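Simulation and Sim-to-Real > Methods
Thread: Lighting randomisation for object search - does the low end help or hurt?

tilecounter
Posted in April

We have been training a search policy for a mobile base in rendered rooms. The task is simple to state: given an object name, move the viewpoint until the object is in view and close enough to be segmented. The arm stays out of it at this stage. Rooms come from the Custberg generator, which places furniture and small props and then draws a lighting condition at random.

The baseline draws brightness uniformly between normal daylight and a fairly dim evening level. In the second condition I extended the lower bound a long way down, so that a share of the rooms are close to black apart from whatever the light happens to fall on. Same network, same seed list, 40 training rooms in each condition, 13 held-out rooms for testing.

Result in short: the extended range does better on held-out dark rooms, as expected, and slightly worse on held-out bright ones, which I did not expect to be consistent across seeds. It is consistent. All 5 seeds show it.

The renders in this thread are all from one dark room. The white toy cannon on the floor by the lattice door is an easy target in either condition. There is enough contrast against the floor that even the baseline policy stops on it.
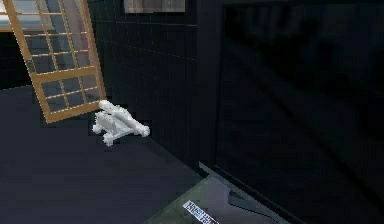

What I would like opinions on

1. Is the loss on bright rooms a capacity problem or a sampling problem?
2. Has anyone seen the same with a different generator?
3. Is there a sensible way to choose the lower bound, other than by eye?

----

halfstep_q
Reply 1

On your first question, my money is on sampling. If you widen the range and keep the draw uniform, you are taking bright rooms away from the training set. The policy sees fewer of them and does worse on them. You would need to hold the number of bright rooms fixed and add the dark ones on top before you can say anything about capacity.

----

tilecounter
Reply 2

Fair. I kept the total fixed at 40 so that the compute would match. I can run the version you describe, but then a reader will say the gain comes from having more rooms.

----

halfstep_q
Reply 3

Then run both and report both. It is two more rows in a table.

----

ramard_user
Reply 4

We use Ramard for the rooms, so a different generator, and I have seen the dark-room gain but not the bright-room loss. One difference is that our exposure is adjusted after rendering, so the network never gets a truly dark input. Are you feeding raw renders?

----

tilecounter
Reply 5

Raw renders, clipped to the usual range, no exposure step. I left it out on purpose because I wanted the lighting to be the only thing that changed. I accept that no real camera would behave like this.

The harder case in the same room is the small round tan object near the back of the grey block. It is a few pixels across at the distance where the policy has to decide whether to approach. The baseline policy goes for the plant, and does so on nearly every start position. The extended one approaches the block about as often as not.
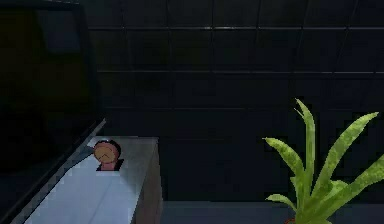 Source: tilecounter, own render, Custberg room generator

I cannot tell you from that viewpoint what the round thing is meant to be, and I would not expect the detector to either. The asset list gives names but the generator does not log which asset landed where unless you ask it to, and I had not asked.

----

oldgimbal
Reply 6

I will disagree with the whole set-up, politely. If a person looking at the render cannot name the object, what does it mean to score the policy for finding it? You have a label that comes from the simulator and an input that does not contain the information. Training on that teaches the network to guess from context. It learns that small round things sit on pale blocks. That would also explain your bright-room loss: in bright rooms the context guess is worse than just looking, and the policy has learned to trust the guess.

----

tilecounter
Reply 7

The policy is not scored on naming it from that viewpoint. It is scored on reaching a viewpoint where the object can be segmented. Going closer to something you cannot identify is the behaviour I want.

----

oldgimbal
Reply 8

I understand the scoring. My point is about what the reward ends up supporting. An easy check: swap the positions of the small props in the test rooms, put some in unlikely places (the floor behind a door, say), and see whether the dark-room gain survives. If it drops by a lot, you have trained a prior over furniture.

----

halfstep_q
Reply 9

I would read that result either way as useful. A furniture prior is not a fault in a search task, since people look for cups on tables too. The problem comes only if it overrides the image when the image is good.

----

oldgimbal
Reply 10

Which is what the bright-room numbers suggest it does.

----

ramard_user
Reply 11

Can you post a view of the round object from higher up? I would like to see whether the shape is any clearer, and how much of the room stays dark.

----

tilecounter
Reply 12

A steeper view of a table top with a small round object towards the far end. The face is more orange at this angle and there are faint markings on it, too blurred to read. There is also something striped at the near edge of the table that the segmenter picks up before anything else, presumably on colour alone.

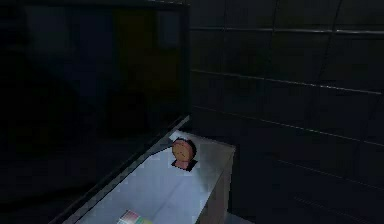
Posted by tilecounter | Member | 186 posts

The walls and the large dark panel give the network almost nothing to work with. What it has is the table top and the two things on it that carry colour. I looked at the attention maps for the extended policy and most of the weight sits on the table, with some along the tile seams. For the baseline it is spread out with no pattern that I can describe.

----

ramard_user
Reply 13

Thanks. The tile seams are interesting. In our rooms the policy uses floor lines to judge its own motion, and I would guess yours is doing something similar with the wall. Try a plain wall and see if the path length changes.

----

hutance_dev
Reply 14

On choosing the lower bound: in the Hutance renderer we set it by detector recall. Take a frozen detector, render the same rooms at falling light levels, and stop where recall on large furniture starts to drop. Small props will already be gone by then, but the base can still place itself in the room. It is crude, but it can be written down in a paper, which "by eye" cannot.

----

oldgimbal
Reply 15

That ties the bound to one detector. Change the detector and your training distribution changes with it.

----

hutance_dev
Reply 16

Yes. We report which one we used. I have not found a bound that does not depend on something.

----

tilecounter
Reply 17

I will use the recall method for the next run. The list so far: dark rooms added on top of the full bright set, the fixed-total version alongside it, props moved to unlikely places in the 13 test rooms, and a plain wall in place of the tiles. The Chiba cluster is booked until the end of the month, so the prop swap goes first, as it needs no retraining.

----

halfstep_q
Reply 18

Please log the asset placements this time.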